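October 18, 2018. Notebook, plate handling in sim

Picking up where I left off, with apologies to whoever reads my handwriting-turned-typing next. Joanne asked me to write down why the training numbers jumped, and I promised I would do it while it is still fresh in my head, so make yourself a cup of tea.

The old setup in Trutska started every episode with the arm in its home pose and an empty gripper, and the poor thing had to find the plate, pick it up, carry it across and set it down before it saw any reward at all. After 3000 episodes it was very good at hovering and not much else. Na-rae suggested (back in April, and I wish I had listened then!) that we begin at the end of the job and work backward: start with the plate already gripped and just over the target, let it learn the last bit of lowering, then move the start a little farther out each time it gets comfortable.

So that is what I ran. Another 3000 episodes, same network, same seed, the start height raised one step whenever the success rate held up over the last 200. First clean release at episode 259, which made me get up and go tell Flurina, who was on the phone and very patient about it. By the end it was placing from the highest start I had set, though it still lets go a touch early when it comes in from the side. I think that is the release threshold and not the policy, but I have been wrong about that before.

Zeyu wants the same thing tried with the black plate as the target. I would like to keep to the blue square for now, so we only change one thing at a time.

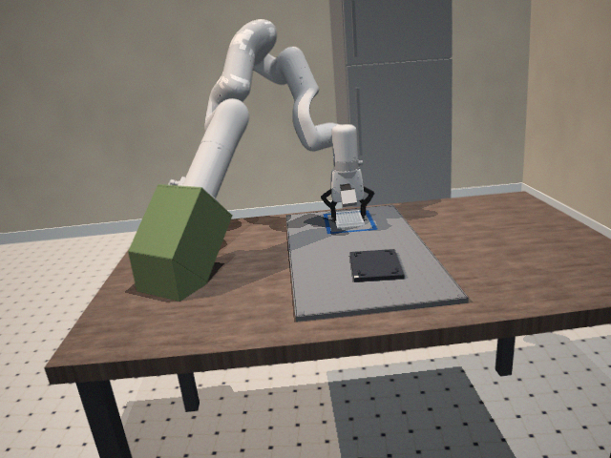
Low-start pose in the simulator, plate in the gripper over the blue square.

Still to do: log the tilt of the plate at release, which I forgot both times. Ask Hongmei whether the finger friction in the Ondrejka file was ever measured or if somebody just typed it in. Rerun with two more seeds before I show anyone at Hurnden a curve. The checkpoints are in my folder under "backward", please don't tidy them yet.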